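Frequently Asked Questions: Water Service and Billing
Kikcombe Water District
Last revised June 13, 2019

Who is served by the District?

The District supplies drinking water to homes and businesses in Kikcombe and in the Verhoeven Road area. Properties north of the rail line are served by the Town of Skondasen and should direct questions to that office.

How do I start or stop service?

Complete the Service Request form and return it to the District office at least 2 business days before the date of the change. Owners must sign for rental properties. A closing bill is mailed to the forwarding address on the form.

How often is my meter read?

Meters are read every second month. If a meter cannot be reached, the bill is estimated from past use and marked with the letter E. The difference is corrected at the next reading.

How is my bill calculated?

Each bill includes a base charge, which covers the first 2,000 gallons, and a usage charge for each additional 1,000 gallons. Sewer charges appear on the same bill but are set by the Town.

My water looks cloudy. Is it safe to drink?

Cloudy water is most often caused by tiny air bubbles. Fill a clear glass and let it stand. If the water clears from the bottom up, the cause is air and no action is needed. If it does not clear, or if it is brown or yellow, please call the District before using it for drinking or laundry.

Which faucet should I use for a water sample?

Customers enrolled in the lead and copper testing program should use the cold tap at the kitchen sink. The water must have been unused for at least 6 hours. Do not remove the aerator, and do not run the tap before filling the bottle.
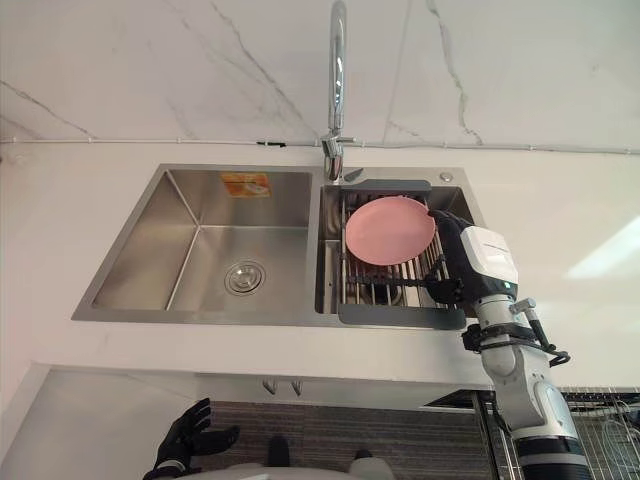 Kitchen sink with gooseneck faucet.

Sample bottles must be returned the same day. Results are mailed to the account holder when the laboratory report is complete.

Who is responsible for a leak?

The District maintains the main and the service line up to the meter. The owner maintains all piping from the meter to the building. One leak adjustment may be granted per account in any 24-month period. A repair receipt is required.

Will I be told before my water is shut off for repairs?

Notice of planned work is left at the door. Notice may not be possible in an emergency. The Stallulico Tank project, which began in May, may require short shutoffs for 600 accounts.

How do I dispute a bill?

Write to Corey Pomare, Customer Accounts, at the District office within 30 days of the billing date. Include your account number and a daytime telephone number.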